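# Trarov two-arm tabletop kit: can it tidy up yet?

I've wanted a machine to put my kitchen away for me since I had a kitchen, so when I got the chance to spend 14 days with the Trarov kit I said yes before I'd asked what it cost. (It's a lot. I'll get to that.)

Quick background for anybody who missed my Pralimance write-up last July: that one was a single arm on a rolling base, and it mostly pushed my mugs toward the wall. The Trarov has two arms, one on each side of a table, and you teach it by running it through a chore yourself, over and over. I gave it 80 runs of "put the toy food in the bag," which took most of two evenings and a whole bag of pretzels.

So how did it do? Better than I figured! Out of 41 tries on its own, it finished the job 14 times without me stepping in. The block was easy for it. The banana was fine as long as it came in from the side, but if it grabbed one end the whole thing would swing around and whack something else. And the bag, oh boy. Fabric is still the big problem. A bowl stays put when you let go of it, but a bag sags and folds and closes up right when you need it open, and the arm keeps trying to drop things where the opening used to be.

My friend Marjatta Huttunen packs orders for a living and she watched it for maybe ten minutes. Her verdict was that she'd let it do the boxes and she'd keep the bags, thanks. I think that's about right for shop work too. If your parts are stiff and always show up in the same place, I'd give it a try. Mixed bins, I'd wait.

Things I liked: the arms are quieter than my fridge, the grippers come off with one screw, and the stop button is huge. Things I didn't: setup wants a McPhee clamp set that isn't in the box, the manual skips the whole part on lining up the arms, and every time I moved the table a little I had to redo that step from scratch. I also tried the Rernatar soft finger pads, and they helped a bit with round stuff, but one peeled off on the second day.

The price is $808 a month to rent, with no buy option yet. For a lab or a small shop that likes to tinker, okay, maybe. For putting away dishes at my house, no way, I can do that with a podcast on. I'd still love to see what the next version does with a bag, and I've asked them to let me have another go when it's ready.

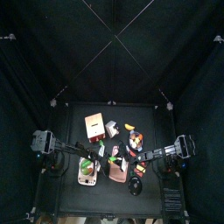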